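Category: Home Repair > Walls and Ceilings
Print this page | E-mail this page

Joining patterned wallpaper at an inside corner

Posted in May by Brian Sang

I am responsible for the upkeep of a small rental building and intend to paper one room in a large-scale butterfly pattern. The paper is a Cekis nonwoven with a 21-inch vertical repeat. The room has three walls to be covered and two inside corners, neither of which is plumb. The supplier's sheet states that strips should be "matched at all seams" and gives no direction for corners.

I would appreciate guidance on the following. Should a full strip be wrapped around the corner, or should it be cut and overlapped? If it is cut, how much of the pattern will be lost? I have already applied a coat of Gidey wall primer and allowed it to dry overnight. The budget for the work, including paper, is $850, and I would prefer to avoid ordering additional rolls.

Braulio Villalobos

A full strip should not be wrapped around an inside corner. Walls are seldom straight, and the paper will wrinkle or pull away as it dries. The accepted procedure is as follows.

Measure from the edge of the last full strip to the corner at the top, the middle and the bottom of the wall. Take the largest of these measurements and add half an inch. Cut the strip lengthwise to that width, hang it, and press the excess firmly into the corner and onto the adjoining wall. Do not discard the remaining piece. 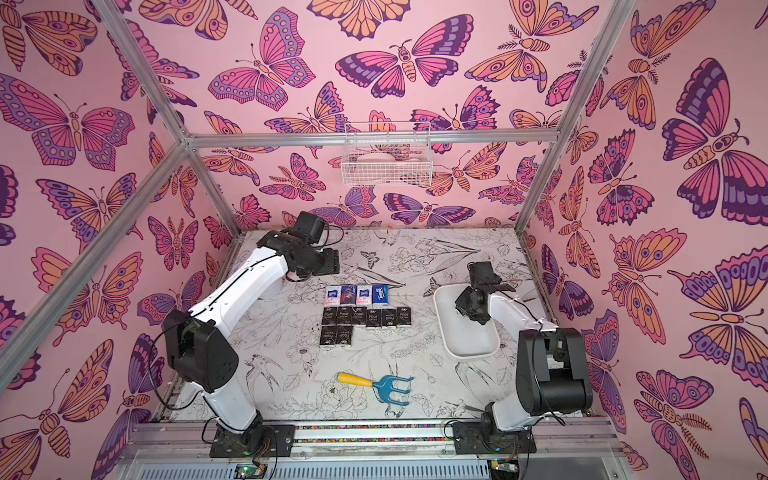 Next, measure the width of the remaining piece and mark a plumb line on the adjoining wall at that distance from the corner. Hang the piece to the line, with its cut edge covering the half-inch overlap. A small part of the pattern will be hidden. With a large design the loss is usually noticed only at close range, although it will vary from top to bottom where the corner is out of plumb.

Begin on the wall that is seen first upon entering the room, and plan the layout so that the principal figures do not fall on a corner. Order all rolls from one batch. With a repeat of 21 inches, waste of more than 20 percent should be expected, and your estimate should allow for it.

Vinyl-to-vinyl adhesive is required at the overlap if the face of the paper is vinyl coated. Ordinary paste will not hold there.

Posted by Trakton

I used Bostari paste on mine and had no trouble. Corners were fine. Please check that the primer is intended for wallpaper, as some wall primers are for paint only.

Posted by Brian Sang

Thank you both. The primer label lists wallpaper among its uses. I will order one extra roll from the same batch and start on the wall facing the door.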